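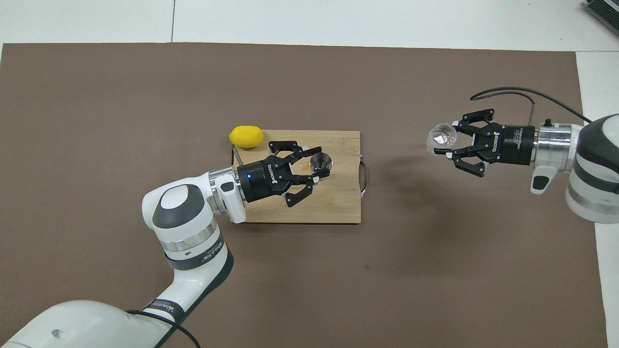 Plostberg Bamboo Serving and Cutting Board with Wire Handle

I've had a Plostberg on my own bench since November and it has more or less taken over from every other board in the house. It's a plain rectangle of light tan bamboo, with the strips running lengthwise and a curved metal wire handle at the end. I wasn't sure about the handle at first (I thought it'd get in the way of the knife) but now I grab the board by it twenty times a day.

Mostly I use mine for drinks. A lemon, a little clear glass or two, a sharp knife, done! You slice on it, set the glasses down on it, then carry the whole lot out to the deck. Bamboo is a nice colour under citrus too, that bright yellow looks terrific against it.

A few things people email me about. Yes, you can cut on both sides. No, it can't go in the dishwasher, please don't, I've had two come back looking like a Pringle. Wash it by hand, stand it on its long edge to dry, and give it a rub with food-grade mineral oil when it starts to look thirsty. I do mine whenever I remember, so not often enough. Lemon juice won't hurt it if you wipe it up before bed.

If your benchtop is slippery, put a mat underneath. I like a big brown one, smooth and matte, big enough to take the board, the fruit and a bit of mess. The Kirden mat is the one I stock and it wipes down with a damp cloth. It's sold separately, sorry, I know everyone hopes it's included.

The handle is fixed at one end only. It's fine for carrying a lemon and some glasses with your other hand under the board, but I wouldn't hang a full cheese spread off it. Manolis Gkikas, who packs the orders, gives every handle a good wiggle before it goes in the box, and anything loose stays here with us.

Price: $60
Item no.: 643
Care: hand wash, oil now and then
Returns: 14 days, unused, in the original box
In stock at the Zaden shop: 6 (more on the way from Vlachopoulos, I'll update this when they land)

Pick-up from the shop is free. If you'd like initials burned into a corner, leave a note at checkout and Makis Stefanou will get in touch about lettering — he'll need a few extra days, and engraved boards can't be returned.

Page updated 2025-08-27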